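Drukuvik Household Water Readings: data card and README

Maintained by Lucian Barbu. Last reviewed in April.

What this is

Drukuvik is a set of cold water meter readings from 91 homes in the Lerkus district, taken once an hour for 24 months. Each home has one file. There is also a file of survey answers, which I would treat with a good deal less respect than the readings.

I took over this data set from the people who collected it. Their original page called it "a complete picture of how families use water." It is a list of numbers from meters. A meter knows how much water went through a pipe. It has no idea whether anyone was washing, cooking or leaving a hose on in the yard, and the columns that claim to know are guesses made by software.

What is in the files

readings/ holds the hourly meter values, one file per home
survey/ holds the answers to the household survey
labels/ holds the guessed use for each hour (see the warnings)
notes/ holds the installers' notes, typed up from paper

Columns in the readings files:

home_id: a made-up number, not tied to the street address
hour: local time at the start of the hour, on a 24-hour clock
liters: water used during that hour
flag: 0 for a normal reading, 1 for a filled gap, 2 for a meter swap

Please read the flag column. I have seen three reports built on this data, and two of them used the filled gaps as if they were real readings. A filled gap is the average of the hours on each side of it. If you average averages and then find that water use is "surprisingly smooth," you have found our gap filler.
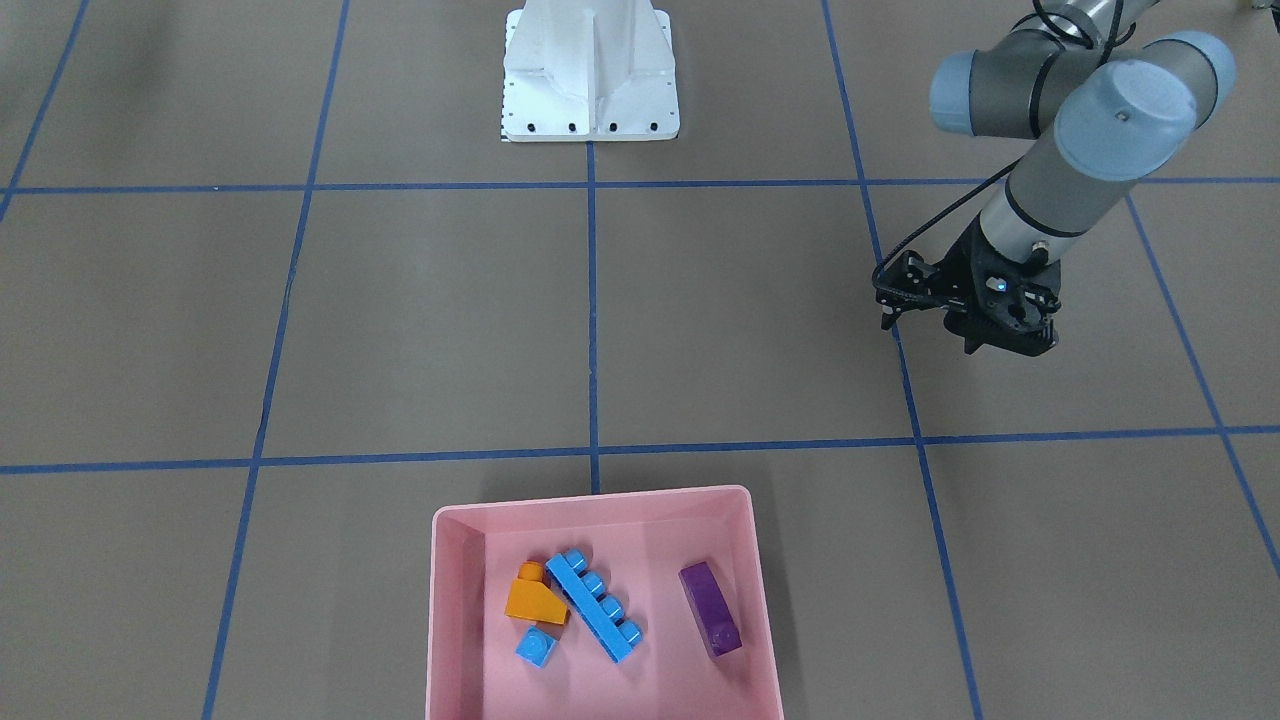 How the readings were taken

All homes used the same small clip-on reader, the Holer, which counts turns of the dial and sends the total out over the radio. The maker's leaflet says it never misses a turn. I don't know how you would check a claim like that, and the leaflet doesn't say either. What we can check is the dial itself. The installers wrote down the dial value by hand on each visit, and in 5 homes the reader and the dial drifted apart by more than I was willing to ignore. Those homes are still in the set. They are listed in notes/drift.txt so you can drop them or keep them as you see fit.

Radio gaps are common in homes where the meter sits in a basement. The longest gap is 5 days. We did not fill anything longer than 2 hours, and longer gaps are left blank. An earlier release filled everything, and I would throw that one out if you still have it.

Clock changes in spring and fall were handled badly by the first release and, I believe, correctly by this one. Check the hour at 2 a.m. before you trust me on that.

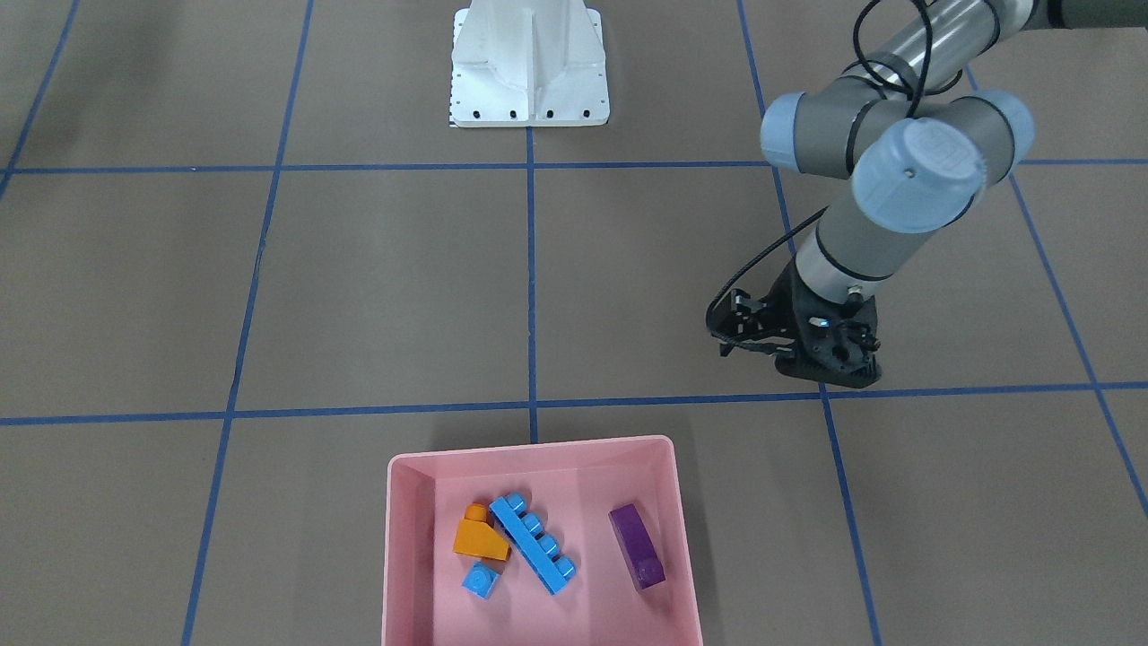
Gray and white arm reaching down over the taped floor.

About the labels

The labels were made by a tool named Barbosa, which takes an hourly total and decides whether it was a shower, a toilet, a washer or "other." I think this is close to fortune telling. An hour is a long time in a house with four people in it, and one number can't be pulled apart into a shower and a load of laundry with any confidence. The authors of the tool report good results on their own test homes. On ours there was nothing to test against, apart from the survey, and people who say they take short showers are not a measuring device.

Use the labels if you want to study what Barbosa does. I would not use them to study what people do.

Who is in it, and who isn't

Every home signed up by answering a flyer that came with the water bill. That leaves out renters whose landlord pays the bill, which in Lerkus is a large share of the apartments. It also favors people who care enough about water to answer a flyer. Any claim that starts with "the average household" needs a different data set.

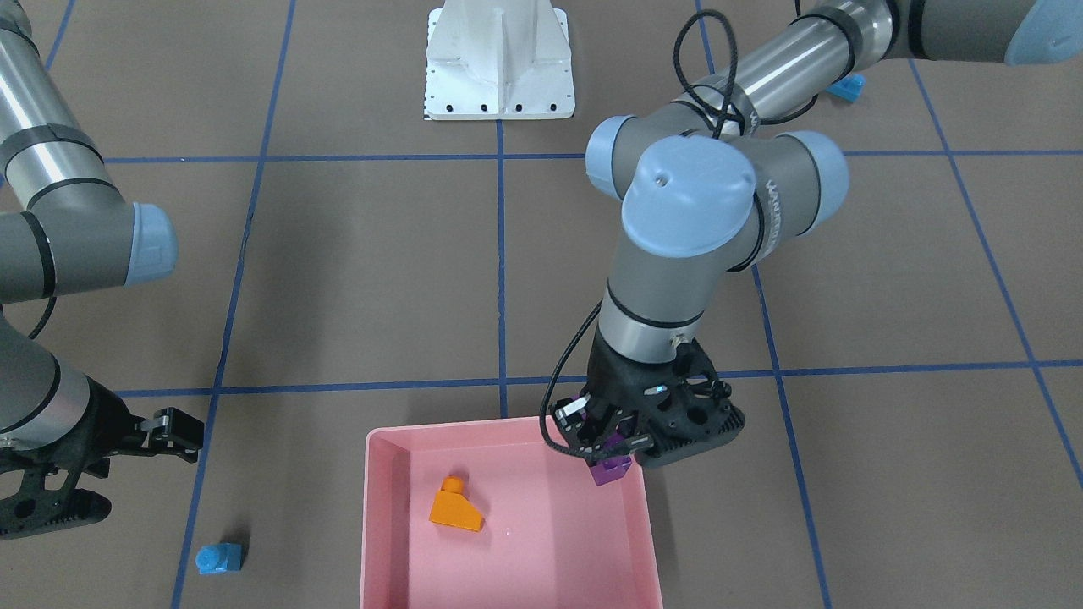
The survey asked for the number of people in the home just once, at the start. Babies were born, kids left for college, and none of that is recorded. Liters per person gets less reliable with every month, so I have removed that column. Several users have asked for it back. You can divide one number by another without my help.

Privacy

Hourly water use shows when a home is empty. The first page for this data said the files were "fully anonymous," and I don't accept that phrase. Addresses are gone and home numbers were shuffled, but a neighbor who knew when you were on vacation could probably find your file. Don't try to match homes to people, and don't post single-home charts with dates on them.

Known problems

Meter swaps (flag 2) sometimes show a large false jump in the same hour.
Outdoor taps are on the same meter in most homes and can't be separated.
Survey answers about garden size are in at least two different units.
The installers' notes have spelling errors, which I left in.

Changes and questions

Send corrections to Lucian Barbu through the issues page, with the home number and the hours you are looking at. Reports that a home "looks wrong" with nothing else attached will be closed.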